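Progress report to the Pereck fund
Automation of room preparation at the Vustent guest residence
Submitted by Zarnach, January 9, 2026

1. What was planned for this period

In the first report we described the work of the room attendants and which parts of it they find heavy. The attendants chose low work as the first subject: everything that is done bent over or on the knees. Putting guest slippers in order on the two-tier racks is a small job, but it comes back in every room, and the lower shelf is the part which people dislike the most. For this reason we began with it.

2. Work at the rack

The robot works from a standing position on the carpet and uses both hands. It has to deal with soft slippers and also with slides that have a thick sole, and these need a different grip. We keep the rack, the chair and the carpet in the training room similar to those in the guest rooms. The lower shelf takes more of our time than the upper one, as the hand must come in under the board and between two pairs that are standing close together.

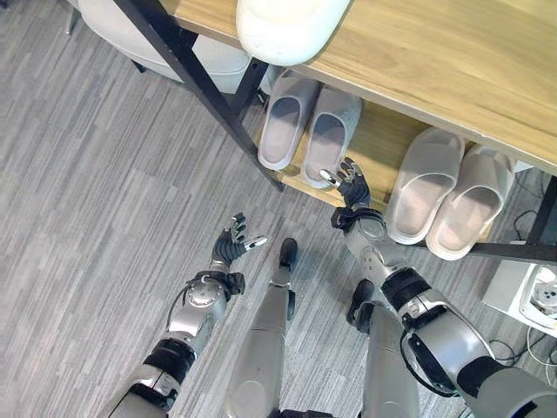

Kravchuk asked at the review meeting whether the attendants will still have the same hours when this task is taken from them, and wanted the answer to be in writing. The residence has confirmed to us that no contract will be shortened during the project. The time which becomes free stays with the attendants, who asked to use it for checking bathrooms and for linen. What happens after the project is not decided, and we do not want to promise more than we know.

We trained 17 attendants in two short courses. They learned how to stop the robot, where to stand when it moves its arms, and how to write a fault note. The notes are useful to us. Several say that the robot is too slow to share a room with, so we now plan its work for the time when the attendant is in the next room.

The upper shelf is the second part of the task. Slides are often left there at an angle, and the robot must turn them before it can make a pair. We are recording around 500 attempts for both shelves together, and the results will be given in the next report.
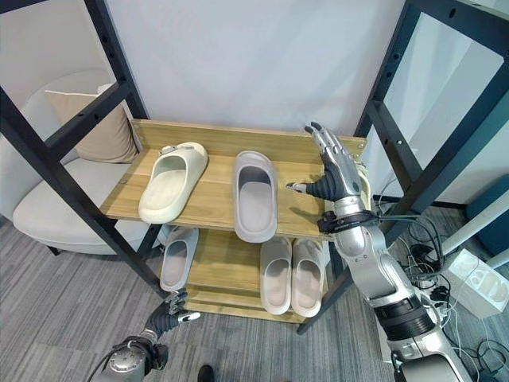
3. Next steps

Until June we will continue with both shelves and begin with low drawers. The attendants will receive a draft of the new shift plan 6 weeks before any change, and their remarks will be attached to our report. We ask the fund to allow us to move the unused travel money to training hours.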